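Notes from the Guest Suite: Towels, Mostly

The guest suite at Divdale got 11 bookings between the start of spring and the end of May, and every set of guests left a remark in the book. Four were about the view. The other seven were about the bathroom, and of those, five had to do with towels. I have been writing this column long enough to know when a subject has chosen me.

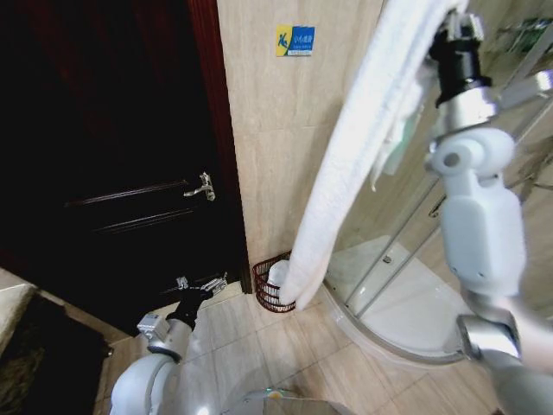 Begoñe Manzano

Let me start with geography, for those of you who have lived in the building for years and have never had relatives you liked enough to book the suite for. The bathroom is small. You come in by the dark wood door, and there is a corner beside it where the door frame ends and the beige tile begins. In that corner stands the wastebasket. It's red wire mesh, and it's the only cheerful thing in there. I bought it myself, at Drurar, on the theory that guests who can see a wastebasket will use it.

They do use it. They also use it for towels, or the towels use it. A long bath towel being moved from anywhere to anywhere in that room will, sooner or later, have one end in the wastebasket. I've done it myself with an armful of clean ones, fresh out of the bag, and had to stand there and decide whether a corner that has touched a stranger's tissue for half a second is still a clean towel. (It isn't. It goes back in the wash. I did think about it longer than I'd like to put in print.)

So the first piece of news is that the bath towels are getting shorter. The ones we have now were bought in the year of the big refurbishment, when everything was supposed to feel like a hotel, and they are hotel length, meant for a hotel bathroom with somewhere to unfold them. Ferri, who do our laundry, have offered to swap us onto their medium size at no extra charge. They will still be white and they will still be terry. If your mother-in-law is tall and has views, she can ask for two.

Ferri also sent me our totals, which I hadn't asked for and have now read several times. We sent them 524 pieces last year from one suite with one bathroom. That counts washcloths, and it counts the bath mat every time it went, but it's still a lot of laundry for a place that was empty most of February. I spread the sheets out on the kitchen table and concluded that a good part of it was towels that had only been on the floor. A towel on the floor gets washed, because who is going to ask it what it was doing down there?

Which brings me to folding. We have three people doing the changeovers at the moment and we fold three ways. I fold in thirds, lengthwise, then over. Another party folds in half and half again and calls it done. The third rolls, and her rolls look lovely until you put one on a flat surface with the slightest tilt to it, at which point it goes looking for the wastebasket like all the others. I'd like us to settle on thirds. I realize that's my own fold. I've written it on a card and put it in the linen cupboard, and I'd ask that the card not be moved this time.
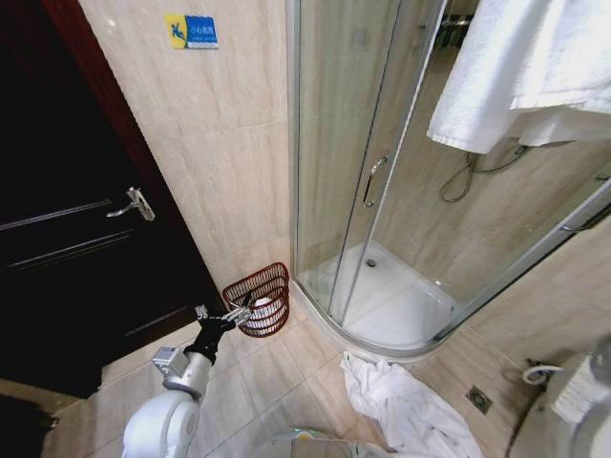 The corner in question: door, basket, shower.

The second item is the position of the basket. There have been suggestions. One guest wrote that it should go under the sink, "as in a normal house." I tried that for two weeks in April and it meant feeling for it with your foot. Another wanted it outside the bathroom altogether, and I will leave you to think through what that would be like at two in the morning. Between the door and the curved glass of the shower is the one spot where it doesn't get kicked by somebody stepping out, or it gets kicked less. It stays.

What won't stay is the habit of emptying it only when it looks full. Wire mesh is see-through. One crumpled white tissue at the bottom of a red basket can be admired from the doorway, and a guest who arrives to find one there assumes, reasonably, that nobody has been in. Please empty it at every changeover, even for a single tissue. And please don't line it with a supermarket bag. I was asked whether I could get it a fitted liner and I looked, and the one that fits costs more than the basket did.

Third, the shower. The sliding doors are running well again after we had the track cleaned, and thank you to everyone who stopped forcing them. I had a quote of $800 to replace the rollers, which I read standing up. We spent an afternoon with a toothbrush and some vinegar first, and so far the rollers haven't been mentioned again. The chrome handle on the front panel is for sliding. It was never meant as a towel bar, and I say that knowing exactly why people hang towels on it. The drain at the back of the tray wants its lid lifted and looked under once a month. I did May. Somebody else may have June.

Fourth, the little yellow and blue sign on the tile, with the stick figure going over backward or forward, depending on how you read him. It's in Chinese, and I've been asked more than once if we could have it in English. You don't need any Chinese to see what is happening to that man. He is slipping. He has been up there since before I took over the suite, and I'm fond of him, and several guests have mentioned him kindly. One child left him a drawing. I am open to adding an English one next to him so he has company, but he isn't coming down.

Back to the towels for a moment, as I left out the matter of hand towels. 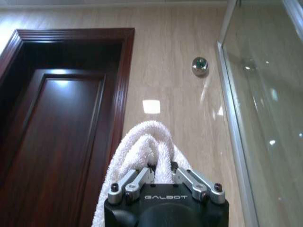 We have too many, and they have been breeding with the kitchen ones. The pale green cloths are for cleaning and have always been for cleaning. They are not to be set out for guests, however soft they've gotten, and they are not to be carried in the same armful as the white ones. If you're doing a changeover, take the green cloth in first, wipe down, bring it out, then go back in for the towels. It's one more trip of four steps each way. I timed nothing, I'm only telling you it's four steps.

Shorter towels arrive with the next Ferri delivery. The old long ones will be in a box outside 713 for anyone in the building who wants them, and they have years left in them if you own a bathroom you can turn around in. The animal shelter over in Rumetholm takes whatever is left. Please don't take more than two each before the weekend, and if you're the person who took the whole box of pillowcases last time, we all have a fairly good idea.

Bookings for the rest of the summer are on the sheet by the mailboxes. Pencil, please.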